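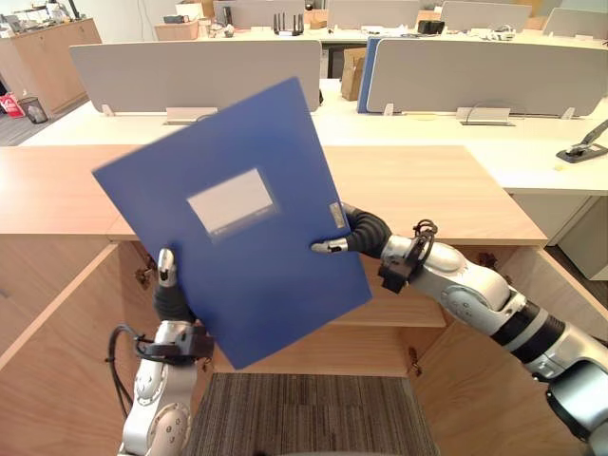 Blue file folder with a blank label panel.

Pliko: office supply product names, cleaned

README

What this is

Pliko is a list of 1000 product names for ordinary office supplies, each sorted into one of 20 categories. Iddrisu Nartey collected the names from old order sheets and shop listings. Kwabena Lamptey checked the categories. One row per product, comma separated, UTF-8.

Why it exists

We were handed an older list called Flevero and told it was clean. It had "binder", "ring binder" and "binder (ring)" in three different categories, and a stapler filed under paper. The notes claimed every row had been reviewed by hand. I have my doubts. Pliko started as a repair job and ended up sharing very little with the original.

Columns

id: a number, never reused
name: the product name as the seller wrote it, typos included
name_clean: our version, lowercase
category: one of the 20 in categories.txt
source: sheet or listing
checked: yes or no

How far to trust it

Less than you would like. "Checked" means Kwabena read the row and didn't object. Only 100 rows were read by both of us, working separately, and we argued over plenty of them. Folders, files and wallets were the worst. Sellers use the three words as if they meant the same thing, and in some shops they do. If your results depend on telling a folder from a file, look at those rows yourself before you publish anything.

The names are in English only and lean toward what small offices order. Prices were dropped because half of them had no currency.

Claims we don't make

A matching tool called Bronurine was tuned on an early copy, and its authors report very good scores. They tested on rows that were also in their training set. Please don't quote those scores as a sign that this list is any good.

Versions

Version 3 is current. It came out in April and merges the two "labels" categories. The Arthur branch is an unfinished attempt to add sizes. Don't use it.

Fixes

Send the id, the change and where you got it. "Looks wrong" will be ignored, even when it does.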